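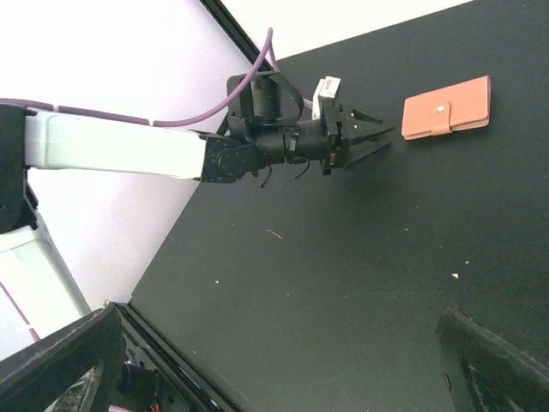
Should *kanaph* in Ruth 3:9 be translated with the same word used in 2:12?

Keep one word in both verses if the target language has one that covers a bird's wing and the edge of a garment; otherwise translate each by its sense and put the link in a footnote.

**February, morning session, Clusumley room. Ruth 2:8 to 3:13, second draft.**
Present: Bindu Panicker, Anil Poojary, Jagadeesh Kulkarni, self. Krishnamoorthy Varghese by phone until 11.

### 2:12 and 3:9

- 2:12, Boaz to Ruth: she has come for refuge under the wings of the LORD. Plural, clearly figurative, cf. Ps 91:4.
- 3:9, Ruth to Boaz: spread your *kanaph* over your servant. Written consonants can be read as singular; some Masoretic manuscripts point it as dual or plural. Singular favors "corner of your garment."
- Ezek 16:8 has the same verb and noun with a marriage covenant in the same verse. Strongest support for reading 3:9 as a request for marriage.
- Draft 1 had "protect me" in 3:9. Loses the garment, loses the marriage request, loses the echo. Rejected.
- Draft 2: "spread the edge of your cloak over me." Bindu read it to 7 listeners from the Gerkville group. 5 took it as a marriage request without help. The other two heard a request for a blanket.

Proposed footnote: *The Hebrew word for "edge" is the word translated "wings" in 2:12. Spreading it over a woman was a sign of marriage (see Ezekiel 16:8).*

Anil wants the second sentence in the text itself. I disagree – the narrator doesn't explain it and Boaz doesn't need it explained. Left open.

### 2:20

Problem: "who has not abandoned his kindness to the living and the dead." The "who" can be the LORD or Boaz. Grammar does not settle it.

- For the LORD: nearest noun before the relative in the Hebrew. Gen 24:27 has nearly the same wording and there the LORD is plainly meant.
- For Boaz: he is the subject of the blessing, and 2 Sam 2:5 gives a pattern where the person blessed is the one who showed kindness.

Our language marks respect on the verb, so we can't leave it ambiguous. Jagadeesh tried a passive; it sounds like a legal notice. Text follows Gen 24:27 (the LORD), alternative in the note.

### *Hesed*, running list

| Verse | Who shows it | Current draft |
|---|---|---|
| 1:8 | the LORD; also Orpah and Ruth | faithful kindness |
| 2:20 | the LORD (alt. Boaz) | faithful kindness |
| 3:10 | Ruth | loyalty |

3:10 needs to go back to "faithful kindness" or the reader cannot follow the word through the book. I changed it in draft 1 for rhythm. Bad reason. Reverted.

### Housekeeping

- Tusix file still shows 57 unresolved comments for Ruth. Most are spelling of names. Anil to clear the spelling ones first.
- *Go'el*: glossary entry still says "redeemer" only. Must mention family and land (Lev 25:25) before we reach chapter 4.
- Elango Achari has the printed draft of chapter 1 with the consultant's pencil marks. Get it back.
- Next: 3:14–18, the six measures of barley. Hebrew gives no unit. Six ephahs is too much to carry. Check what we did with the ephah in 2:17 before choosing a word.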